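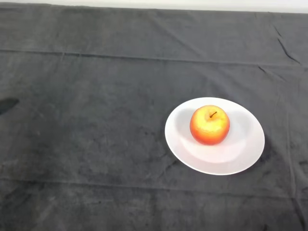 Why did the heated gauge read less than the board during the first snow? Wind loss at the orifice accounts for most of it, and the evaporation off the heated rim accounts for a smaller part that we can't separate yet.

10th October. Snow gauge comparison, Kestent site.

Instruments running: Geerts weighing gauge with single shield, Holgate heated tipping bucket with no shield, white-painted snow board at ground level, Grimar sonic depth sensor on the mast arm. Logger clock checked against the network time and found three seconds slow. Left it alone, one-minute records don't care.

Rain changed to snow overnight. The changeover shows clearly in the Geerts trace, where the steps get smaller and the noise goes up. The Holgate shows nothing at the changeover, then tips late and in clusters. Same behavior as the bench test with crushed ice. The funnel holds a slug of slush, the slush lets go, and we get four tips in one minute followed by a long gap. Hourly totals are usable. Anything shorter is not, and I'd like the five-minute product turned off for this gauge whenever the air temperature is below two degrees.

Board core at the morning reading: melted it in the covered beaker and weighed it. Water equivalent came out higher than both gauges. The Geerts was the closer of the two. The Holgate was low by nearly a third, worse than I expected with wind this moderate. Wind at gauge height was gusty out of the northeast, and the fence on that side only helps below the top rail.

Depth sensor. The Grimar had a bad stretch during the heaviest snowfall. Raw returns jump between the true surface and something much closer, most likely flakes in the beam. The median filter handles it if the window is at least nine samples. With the default window of five it lets spikes through, and two of them made it into the hourly file. Flagged both by hand.

Also found the temperature correction was using the logger panel thermistor and not the shielded probe. The panel sits in a box with a heater. That explains the slow upward drift in bare-ground distance we argued over last week. Changed the channel in the program, recompiled, sent it at the end of the hour so no record would straddle the change. Program signature after the change is 3635. Anything logged under the old signature needs to be reprocessed before it goes into the season table.

Density from the core and the ruler depth was low for wet snow, reasonable for what fell once the column cooled. The bottom layer was gray and soaked and stuck to the tube. Lost a little on the first core because of it, so I threw that one out and used the second and third. They agreed well. Wax the tube next time -- the silicone spray is no good below freezing.

Forecast check, for the record. The guidance run from the previous evening had the changeover three hours too early and put the heaviest band over the shore. The band set up inland. The later run fixed the timing but kept the band where it was. Surface temperature was fine in both. The error looks like the warm layer between 700 and 400 meters, which both runs mixed out too fast. No sounding close enough to prove it.

Power. Battery held up with the heater cycling, but the charger fan is noisy and the Holgate draws more than the sheet says when it's below freezing and windy. If we add a heater to the Grimar we need a second supply. Not going to run both off the one in the box.

Data gap: 64 minutes missing from the Geerts overnight. Logger shows a serial timeout, then a clean restart. Bucket weight before and after the gap is consistent, so the accumulation is recoverable as a single total but the rates are gone. Connector on the gauge side was finger loose. Tightened it and taped it.

To do
-- Reprocess depth from the start of the season with the correct probe.
-- Median window to nine, both sites.
-- Antifreeze in the Geerts is getting dilute, swap before the next system.
-- Level the Holgate again. Bubble is off toward the south leg.
-- Get a second core tube from the store room and mark it in half centimeters.
-- Ask whether the spare shield can go on the Holgate for the rest of October. Would like at least one event shielded before changing the catch correction.

Left the board cleared and flagged. Next reading at the usual evening hour.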